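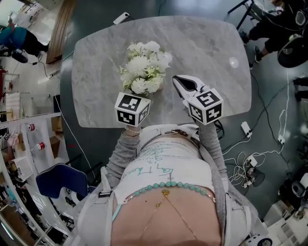
Two hand-held grippers meet a bunch of white flowers. The patterned cubes on top help a computer keep track of each one.

Science Corner > Robots > How Robots Learn to Grab

Why would anyone pick up a flower with a robot-style claw?

You have perfectly good fingers. They can hold a daisy, tie a shoe and find the last chip in the bag. A robot would love to have them. It has to make do with a gripper, which usually has two jaws and no idea what a flower is.

So people try to teach it. A person holds a gripper in each hand and does a job the way a robot would have to do it, pinching and lifting and turning. The black-and-white squares on the cubes are a bit like name tags. A camera spots them, and a computer works out where the gripper is and which way it's tilted.

Which gripper is best?

Mareike Ruppert tests grippers at a workshop called Gilon, and she says that's like asking which shoe is best. Try hiking in flippers.

Hard jaws are good at boxes. Give them a petal and you soon have a flat petal. Soft pads are kinder, and they hang on to slippery things better, but they can bend when the load is heavy. Suction cups are champions at lifting smooth glass. Show one a woolly sock and it just makes a rude noise.

To compare them fairly, you give each gripper the same job, again and again. Mareike's team once did 27 tries with a single stem before lunch on a Monday. Her helper Iolo Eynon wanted to know if he could try a sandwich next. He could, and the hard jaws made it a very thin sandwich.

Try it yourself

You need kitchen tongs, 8 cotton balls, a grape and a bowl. Move everything into the bowl using only the tongs. Now wrap a rubber band around each tip and do it again. Was the grape easier? Did it roll under the fridge? Write that down too. Engineers have to count the drops as well as the catches.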